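Round hairbrush

Search Hullus Type a word and press Enter

A round hairbrush is a hairbrush with a cylindrical head and bristles going all the way around it, and I've been writing about them (and using them, with mixed results) long enough that I asked to redo this entry when the old one got out of date.

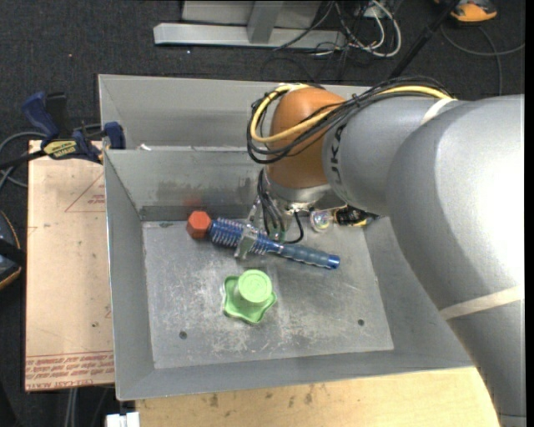

The main job of a round brush is shaping hair while it dries. You wrap a section around the barrel, pull it a little tight, and aim the dryer along it. A flat brush can get tangles out faster and a paddle brush is kinder to a sore scalp, but neither one will bend the ends under for you. I say "for you" loosely – it took me most of a winter to get my left side to match my right.

Parts

The cylinder is called the barrel. It can be plastic, wood, metal or ceramic-coated metal, and sometimes it has vent holes so air can pass through. Metal barrels heat up under the dryer and act a bit like a curling iron, which I love for my bangs and don't love for my fingertips. Plastic ones stay milder and weigh less.

The bristles sit in rows around the barrel. Nylon pins are the common kind, often pale against a colored barrel, sometimes with little ball tips. Boar bristle grips fine hair better and spreads the oil around. Plenty of brushes mix the two. If your hair is very thick, go for nylon with space between the rows, or you'll be there all evening!

The handle gets less attention than it should. A ribbed or rubbery grip is a real help when your hands are damp, and I won't buy a smooth one again. Some handles end in a cap that pulls off to show a thin pick for parting hair into sections. Others have a cap that's just a cap, and I've tugged at a few of those in stores before working that out.

Sizes

Barrel size decides the shape you get. Small barrels make tight curls and suit short hair and bangs. Medium ones are for chin to shoulder length, and big ones give you lift at the roots and a soft bend at the bottom. Makers don't agree on what "medium" means, so bring a ruler. My medium from Tinell measures 27 millimeters across, and the medium Ister I bought to replace it was a good deal fatter (it lives in my gym bag now).

Getting one unstuck

This will happen, usually on a Thursday morning when you're already behind. Turn off the dryer. Don't pull. Unroll the brush in the opposite direction from the way you wound it, and if that does nothing, work the strands off a few at a time with the tail of a comb, starting with the ones on the outside. A little conditioner helps. My friend Veronika Pichler swears by cooking oil, and it did work on her daughter, though the pillowcase was never the same.

Cleaning

Slide a comb's tail under the trapped hair and lift it away, or snip along the barrel with small scissors first if it's wound on tight. Then swish the head in warm water with a drop of shampoo, rinse it, and lay the brush on a towel to dry. Wooden handles and boar bristles shouldn't soak. I do mine every couple of weeks, or I mean to.

Buying and replacing

Drugstore brushes are fine for most people. I own a Delić that cost several times as much and the bristles do hold up better, but I reach for the cheap one just as often. Replace a brush when the pins lean over or the barrel coating starts to flake and snag.

See also: Paddle brush, Vent brush, Rat-tail comb, Blow-drying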